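The Smallest Room for an Argument
The washbasin has become the thing couples fight over, and the showrooms know it

By Recep Akbulut Published on February 27, 2026 •

I went to buy a washbasin in October and came home with opinions. The basin took longer.

Our old one had served for 56 years without asking for anything except a new washer and, once, an apology. I assumed its replacement would be a matter of measuring the hole. At Fanel, the first showroom I tried, a young man asked me how I wanted to feel while brushing my teeth. I said awake. He wrote this down.

Basins used to be round-shouldered things that stood on a leg. Now they are white rectangles with a black faucet, and they sit on a cabinet of dark wood as if waiting to be signed for. The black faucet is the part that people pay for. At Gökçe, the next shop along, I was shown one for $300, single lever, and told that it was “quiet.” I have never been kept up by a faucet's looks, but I nodded.

What the brochures skip is the back edge. Every rectangular basin has that flat strip behind the faucet, and everything you own will end up on it – soap, razors, the good earrings. Water gathers there too. You can clean the bowl in 7 seconds with whatever sponge is nearest, but the strip wants a thin stick with a bit of cloth around it and a person prepared to lean. My grandmother used a skewer. The shops sell a brush for $5 that does the job slightly worse.

So my advice is to test a basin the way you'll live with it. Ignore the display towels. Bend over it, reach for the far corners, get something narrow in behind the lever and see whether your knuckles fit. Salespeople dislike this – they would like you to stand back and admire the line – but they will not be there on cleaning day.

I bought the one with the widest gap behind the faucet. It is white, and it is a rectangle.

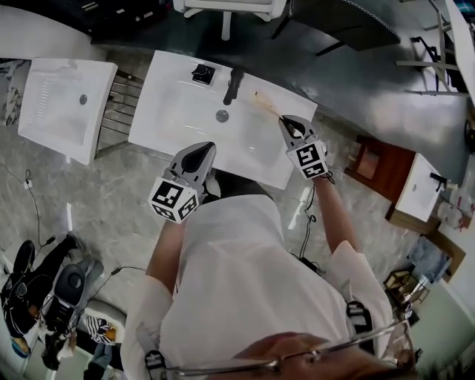 Ragnheiður Blöndal writes that she went the other way and kept her old pedestal basin, chips and all, and that the skewer works even better on the overflow hole.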